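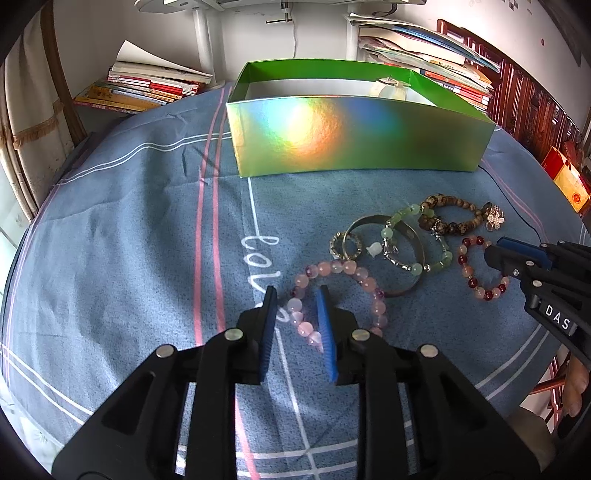
Bracelet of pale pink and lavender beads on a blue sheet.

How to Enter a Residents' Team in the Skelus Charity Walk

Last updated 25/03/2020

These steps cover team entry for retirement communities, assisted living residences and their staff. Individual walkers use the short form at the registration desk and can skip this page. The walk is held in September on the paved loop at McAlister Park.

Before you start

You will need:
A team name of no more than 33 characters, including spaces
The full name of each walker as it should appear on the bib
One emergency contact per walker
A mailing address for the team packet
A payment card or a check made out to the Didari Reading Fund

A team may mix residents, staff and family members. At least three members must be residents. Wheelchair users and their escorts enter together and are given one start time.

Step 1. Create the team record

Open the Prirnidis entry form and select Group, then Residence. Enter the name of the building as it appears on your mail. Do not enter the name of the parent company. The form creates a separate record for each building, and two buildings under one company name will be merged by mistake.

Choose a captain. The captain receives all email and is the only person who can edit the team later.

Step 2. Add walkers

Select Add Walker and fill in one line per person. Choose a distance for each:
Short: one lap, 752 yards
Long: three laps

Distances can differ within a team. If a walker is undecided, choose Short. A change from Short to Long can be made at the start line, but a change from Long to Short resets the start time and has to be made in the form.

Save after every page. The form logs out when left idle and unsaved lines are lost.

Step 3. Upload waivers

Print the waiver, have each walker sign it, and scan the signed pages into one PDF. Name the file with your team name only. Where a resident has a legal representative, the representative signs on the second line and the first line is left blank.

Photographs of signed pages are accepted if all four corners of the page show.

Step 4. Pay the entry fee

The fee is charged per team. If paying by check, write the team number on the memo line and mail it to:

Didari Reading Fund
P.O. Box 3738

The team status changes from Pending to Entered when the payment is posted. Bibs are not printed for Pending teams.

Step 5. Set up the pledge page

The pledge page is optional. To turn it on, open the team record and select Pledges. Enter a goal and a short message. Cash pledges collected in the building are added by the captain under Offline Gifts, with one entry per donor.

Common problems

The form rejects the team name. Remove any apostrophes or ampersands.

A walker is listed twice. Delete the line with no waiver attached.

The captain has left the residence. Send the team number and the new captain's email address through the contact form. Edits are locked until the change is confirmed.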